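**Workshop notebook, Drutberg bench, March 2023**

Subject: adhesive trials for the Nisbet book repair program

The second round of paste trials began this morning. The purpose remains as stated at the start of the program: to settle on one paste for spine linings and one for hinge repairs, so that work sent out from Drutberg and work done at Faslow can be matched in later treatment.

Wheat starch paste was cooked in the small double pan and left to cool under a cover. The batch was strained twice. The first straining left a few lumps on the mesh, which suggests the starch should be soaked longer before heating. The earlier entry calls for an overnight soak, and this batch had only the morning. Future batches are to follow the overnight schedule without exception.

Three dilutions were prepared and brushed onto strips of the medium-weight Japanese paper. The thickest dilution dragged under the brush and left ridges. The middle one spread evenly and allowed enough working time to position the strip. The thinnest soaked through and cockled the test boards along the grain. It is withdrawn from consideration for linings, though it may still serve for very light tissue. 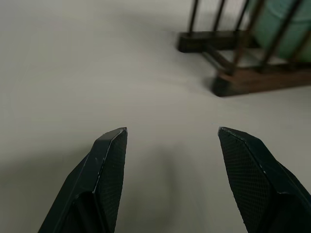
Methyl cellulose was tested on the same boards for comparison. It remains easier to store and does not spoil, but the bond at the hinge was weaker than the Trarnton manual leads one to expect. Two strips lifted at the corner when the board was opened fully. A mixture of the two adhesives was therefore made up at 40 percent cellulose by volume. Strips put down with the mixture are under weight between blotters and will be examined tomorrow, before any change to the standard recipe is proposed.

Humidity in the room stood at 71 percent by the wall gauge at midday. This is too high for reliable drying. The dehumidifier had been switched off over the weekend and was restarted. All drying times noted today should be treated as provisional, and none should be copied into the recipe sheet.

Supplies. The order for linen thread has arrived and is the correct weight. The unbleached cotton lining cloth has not. Faslow has offered the loan of a 5-yard length until the order is filled, and the offer has been accepted. Blotters are low. The older ones with stained edges are to be kept for pressing boards only and are not to be placed against text leaves.

The Nisbet collection comes to over 2,000 volumes, and most of those needing hinge work are in plain cloth cases. A decision on the paste is needed before the first crates are unpacked. The final group, which includes the leather bindings, is not due until August and will require separate trials.

For the next session:

- Soak starch overnight and cook first thing.
- Examine the mixed strips, then flex each hinge and record any lifting.
- Repeat the middle dilution on the heavier paper.
- Read the wall gauge at opening and at close.
- Label the jars with the date of cooking. Two on the lower shelf carry no label and should be discarded.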